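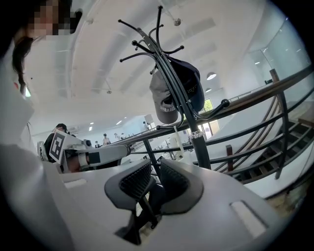 Living with a Coat Tree

Posted April 20, 2019 by Wubit Kumsa, in Halls and Stairs

A coat tree is the only piece of furniture I know that gets worse the more you use it. Bare, it looks like something from a nice hotel. By the middle of October it looks like a bear is standing in your hallway. I have owned three, kept two, and tipped one over onto my own foot, and these are the things I wish I'd known going in.

Load it from the bottom, and go around

A metal tree on a single pole will put up with a lot of weight as long as the weight is spread out. It won't put up with four winter coats on the side facing the door, and the side facing the door is the only side anyone in a family ever uses. Hang the heaviest coat first, on a low arm if you have low arms, then put the next heaviest straight across from it. Light things go up top. If you can't remember any of that, push the tree gently with one finger once it's full. If it pushes back, fine. If it starts to go, take the parka off.

People will tell you to turn the rack a little every week so the load evens out. I've tried it. The load doesn't even out, you just get a parka in a new place.

Caps are the perfect passenger

Baseball caps are what a coat tree does best. They weigh nothing, they don't drag on the floor, and a round knob on the end of an arm won't poke a dent in the crown the way a nail or a bare hook will. Hang them by the back strap if you want the brim to point down and the front to keep its shape. Hang them over the knob by the crown if you're in a hurry, but not for a whole summer, or the cap will grow a small nipple on top that no amount of steam takes out. Ask my brother-in-law about his Orkivville Little League hat. Better yet, don't.

One cap to an arm. Stacking looks tidy and means the one you want is always underneath.

A cap that's damp with sweat should go on an outside arm by itself until it's dry. Wipe the inside band with a cloth wrung out in water and a drop of dish soap first. Navy and black ones show a white salt line if you skip this, and it only gets harder to shift.

The Storbridge wobble

Both of my current racks came out of the same secondhand place in Storbridge, and both wobbled in the same way. It was the joint in the pole. Most metal trees come in two or three lengths that screw together, sometimes with a collar or band hiding the seam, and they work loose every time somebody yanks a coat off sideways. Everyone yanks coats off sideways.

Take everything off. Lay the rack on a blanket. Unscrew the sections, wipe the threads clean, and wind on a few turns of plumber's tape in the direction the thread tightens. Screw it back together by hand as far as it'll go, then a bit more with a rubber jar opener for grip. Pliers will chew the paint, and the chewed part will be at eye level.

If it still rocks, look underneath. Felt pads wear unevenly, and one missing pad is enough. Put on a fresh set all at once. I buy the sheet and cut circles around a quarter, mainly because the ready-made ones are never the size I have.

If it rocks after that, it's your floor, and you have my sympathy.

Next to the stairs

Lots of us put the coat tree by the stairs because that's where the spare corner is. It's a fine spot with a few rules.

Keep the arms clear of the handrail. Somebody coming down in the dark with a hand on the rail should meet rail the whole way, and not a sleeve. I leave a good 16 inches between the longest arm and the wood, measured with the coats on, since a puffy jacket sticks out a great deal farther than the arm it's hanging from.

Never put it at the top of a flight where it could go over and down. If that's the only place you've got, tie the pole to a wall anchor with a short piece of black cord. You won't see it after a week.

Scarves, dog leashes and bags with long straps go somewhere else altogether. A strap that swings out over a stair tread will find an ankle. We use a row of pegs in the kitchen for those, which my husband calls the annex.

Dusting the thing

A tree with a lot of thin curved arms collects dust along every one of them, and black paint shows it off beautifully. A feather duster moves the dust to the arm below. What works is an old cotton sock worn like a mitten, barely damp. Start at a knob, close your hand around the arm, and pull toward the pole. Do the whole crown that way, then run the sock down the pole and finish at the base, where the real fluff lives. Turn the sock inside out halfway through.

If the knobs are sticky, and with children they will be, use the same dish soap and water as for the cap bands. Dry them right away. Chips in the black paint can be dabbed with a permanent marker. A man at Gashaw Hardware tried to sell me touch-up enamel for this, and I'm sure it's lovely.

Thinning the herd

Twice a year I take every last thing off and put back only what's been worn that month. The first time I did this I found a raincoat that belonged to none of us. It's still here, if you visited in a pink raincoat and went home wet. The Ralitz church sale gets the rest.

Put the caps back last. They can have the top.

Filed under: hallways, hooks and racks, hats, things that tip over
Next tip: Getting candle wax off a banister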